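Section 3. Assigning a Locker and Setting the Key Record

3.1 Before you begin

The steps in this section apply to all staff lockers supplied under the Lotora storage program. They are to be carried out by the site administrator or by a person named in writing by the site administrator. Each locker is supplied with 2 keys. One is issued to the user. The other remains in the key safe at all times, on the hook that carries the same number as the locker.

Have the following at hand:
Key register (Form 50)
Locker agreement, one copy for each user
Both keys for the compartment to be assigned
A damp cloth and mild soap

CAUTION: Do not assign a locker that has not been released by its former user. If the register shows an open entry, go to Section 5, Unclaimed Contents.

3.2 Assigning a locker

1. Find the next free compartment in the key register. Users who have asked in writing for a lower compartment are to be placed first.
2. Open the compartment and confirm that nothing has been left on the shelf or on the floor of the unit.
3. Wipe the inside surfaces and let them dry with the door open.
4. Try each key in turn. The lock should turn without force and the key should come out freely.
5. Write the key number, the user's full name and the date of issue in the register.
6. Have the user sign the locker agreement, then hand over one key.
7. Return the second key to the key safe before assigning another locker.

NOTE: Key numbers are stamped on the key and do not match locker numbers. A locker numbered 50, for example, may be fitted with lock 1,154. Record both. 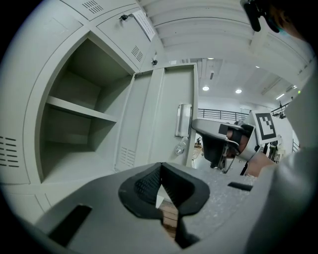

May two employees share one locker?
Sharing is allowed only when the employees work different shifts and both have signed the agreement. The administrator enters both names on the same line of the register and issues one key, which is handed over at shift change. The second key stays in the key safe.

3.3 Notices on doors

Notices may be fixed to locker doors with removable tape only. Screws, glue and magnets with metal edges will damage the finish. Keep all ventilation slots clear.

3.4 Lost keys

1. Ask the user to complete the lost key report and sign it.
2. Open the locker with the key held in the safe, in the presence of the user.
3. Order a new lock and key set from Gritik, quoting the lock number. Do not have a single key copied locally.
4. Close the former entry in the register and open a new one when the set has been fitted.

CAUTION: A user who reports 3 lost keys within one year must be referred to Florence Marchand, Facilities Office, before another key is issued.

3.5 Yearly check

The register is compared with the contents of the key safe each March. Differences are to be reported to Américo Esteves at the Desjardins Building within two working days. Completed registers are kept on site for three years.

Section revised 13 October 2023. Approved by Diane Dhillon.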